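Hair Models Wanted for Cutting and Colour Training

Urkside Hair, Ballarat
Posted March 3, 2020

Urkside is looking for hair models for our winter training program, which starts in June. Our apprentices and second-year stylists need real heads of hair to work on, and we need people who can sit still for a few hours and don't mind a slower appointment than usual. All work is supervised by a senior stylist from start to finish.

We have 15 places. You can apply for one session or for both streams, but please only apply if you can make the full appointment. We can't swap models in at short notice, and a missed session means an apprentice misses an assessment.

What we need

Cutting stream. Hair at least shoulder length, and you must be willing to lose some of it. We are teaching the short textured crop, the graduated bob and the undercut. If you only want a trim, this isn't the right call for you. We will talk through the shape with you before anyone picks up scissors and we won't go shorter than what you have agreed to on the form.

Colour stream. Natural or previously coloured hair, any length past the chin. We are covering all-over colour, foils and root regrowth. We can't take anyone who has used box black or henna in the past year, or anyone with a current scalp condition.

Curly and coily hair is very welcome in both streams. Our apprentices don't see enough of it during the week and we would like that to change. Grey hair is welcome too.

You must be 18 or over. Under-18s can apply for the cutting stream if a parent or guardian signs the form and stays for the appointment.

What it costs and what you get

Cuts are free. Colour is charged at the cost of product only, and you will be told the amount at your consultation. Everyone gets a wash, a blow-dry and a finish. Tea and coffee are provided, and there is a bakery two doors down if you want lunch. We don't pay models or cover travel.

If you are unhappy with the result, tell us on the day or ring within the week. A senior stylist will fix it at no charge.

Time and place

Sessions are held at our training room, 316 Eyvindsson Street, upstairs from the salon. There are stairs and no lift. If stairs are a problem, say so on your application and we will book you into the salon downstairs.

Allow 2 hours for a cut and most of the day for colour. Street parking out the front is metered. The 479 bus stops at the corner.
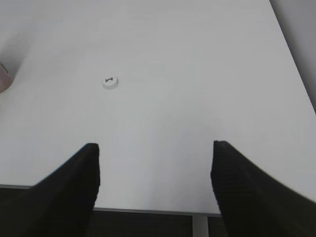

How to apply

Email Hiu-tung Mak, training coordinator, through the contact form on our website. Please include:

Your name, age and phone number
Which stream you want, or both
Two recent photos of your hair in daylight, one from the front and one from the back, worn down and without product
Anything done to your hair in the past year, including perms, straightening and home colour
Any allergies or past reactions to hair products

Colour models must come in for a patch test at least two days before their appointment. It takes a few minutes. No patch test, no colour.

Applications stay open until all places are filled. We will reply to everyone, including people we can't place this time, and we keep a waiting list for cancellations.

Questions about the training program itself, or from stylists who want to help supervise, should go to the salon manager, Kolbrún Nørgaard. She is in the salon most mornings and is easiest to reach before ten.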